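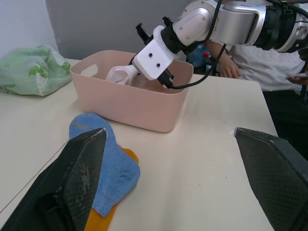 Notebook entry, August — remote sensing desk, Hirnirley incident review

Entry opened 09:20. Work continued on the Rivas market strike file. The purpose of this session was to settle the time window before the draft goes to the legal readers.

Material in hand: 84 video clips, 2 satellite passes and the set of witness statements supplied by Stonura. The statements remain sealed to this desk until the imagery findings are signed, and no one working on the time window has read them.

Shadow measurements were repeated on the clips that show the water tower. The earlier run had used the wrong ground elevation for the east side of the square, an error carried over from the first site plan. With the elevation corrected, the shadows place the first smoke column later in the morning than the draft states. Section 4 of the draft must be changed. Section 6 quotes the old time twice and must be changed as well.

The second satellite pass was compared with the first. Roof loss is clear on the grain store and on the two buildings north of it. The clinic roof is intact in both passes. Several social media accounts have claimed that the clinic was destroyed, and the report should state plainly that the imagery does not support this. Damage to the clinic's windows or interior cannot be ruled out from above, and the wording should leave that open.

Crater measurement: the largest crater lies 200 meters from the checkpoint described in the ministry's public statement. The ministry says the checkpoint was the target. This desk takes no position on intent. The distance will be given in the report with the method beside it, and the legal readers may draw on it as they see fit.

Munition fragments: no finding. The photographs carry no scale and two of them are mirrored. A request for the original files went to Stonura at 11:45. The word "cluster" is to be removed from the draft heading until there is something to support it.

Gakex index: the full archive now stands at 2,701 items after duplicates were merged. The merge dropped the upload notes on some older items — these have been restored from the backup copy, and the hash list was run again without mismatch. Colleagues should not use the merge function until the setting has been corrected.

Open points:
Elevation source for the west side of the square, still the old plan.
Reply from Stonura on the original photographs.
Second reader for the shadow work, who should start from the raw clips and not from the table.

Entry closed 16:10. Draft remains at version 2.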